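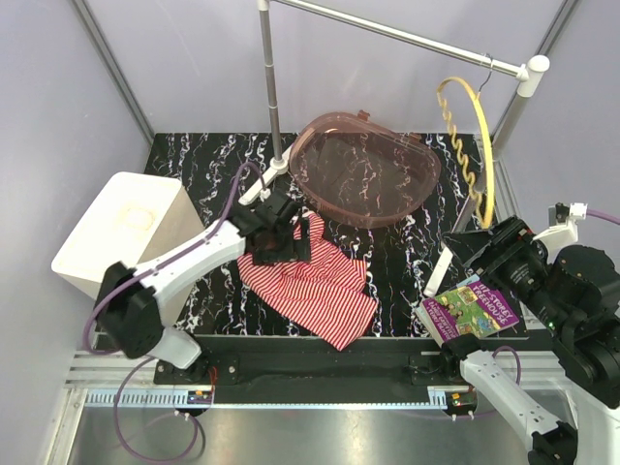

Speaking time: 5 minutes

Slide 1. Thank Bethel Birhane for the introduction. Say the talk is on clearing a shared table, nothing bigger than that.

Start with the two things on the slide: a striped cloth, red and white, and a paperback, the 117-Storey Treehouse. Ask the room which they would deal with first. Wait for hands.

My answer is the book. It has a fixed shape and a place on the shelf. The cloth is crumpled and needs the whole table to fold on – so get the book off first.

Folding: find two corners, shake once, halve it, halve it again. Show with the tea towel in my bag. Don't rush this part.

Mention the Marno reading room. They have 60 books out by 8 in the morning and wipe down at noon. Kalkidan Hailu moved the cloths to a hook by the door in September, and the tables get wiped more often now.

A word on dark marbled tops like this one. At Marno they show every crumb, pale cloth lint too. Wipe toward yourself, then dry.

Skip the laundry slide if time is short. Questions, then hand over to the Emum group.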